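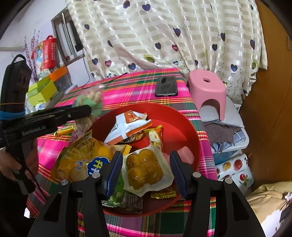

Snacks are the first thing to go wrong in a small kitchen. They arrive in bags of every size, most of them half air, and they refuse to stack. For years I kept mine in a deep drawer, where the big bags rose to the top and the little packets sank out of sight until spring cleaning. A tray fixes most of that. Mine is a red round one, and it stays on the table, on top of a plaid cloth striped in pink, green, orange and a few other colors that have never met a crumb they couldn't hide. The big yellow bag can hang over the rim if it wants to. At least I know I own it.

Choosing a tray

Go for one with a lip. A flat board looks lovely in the store and sheds packets every time you carry it past a doorframe. Round is better than square if more than two people are reaching in, and you will lose fewer things in the corners.

Put flat, heavy packs in first and puffy bags last. If the pile is taller than the fruit bowl, you have bought too much. Stop buying crackers.

Opened bags

Fold the top corners in to make a point, roll the point down twice, then clip. Clothespins work as well as the fancy clips, and I say this as a person who ordered 50 fancy clips and can now find one. Squeeze out the air before you roll.

Chips that have gone soft can be spread on a baking sheet and given five minutes in a low oven. Let them cool before you judge them. Cookies are trickier, and a soft cookie is hardly an emergency anyway.

Vacuum packs

Read the label before you decide where these live. Some are fine on the table and some belong in the fridge from the minute you get home, and the plastic looks the same on both. Snip a corner with scissors. Teeth are how my cousin Anathi Ngcobo met her current dentist.

Once a pack is open, move whatever's left into a lidded container and put it in the fridge.

The cloth

Shake it outside, away from the neighbor's laundry. Dab grease with a drop of dish soap, leave it ten minutes and wash as usual. I own a plain white tablecloth too. It comes out in December, and everyone eats like they're defusing something.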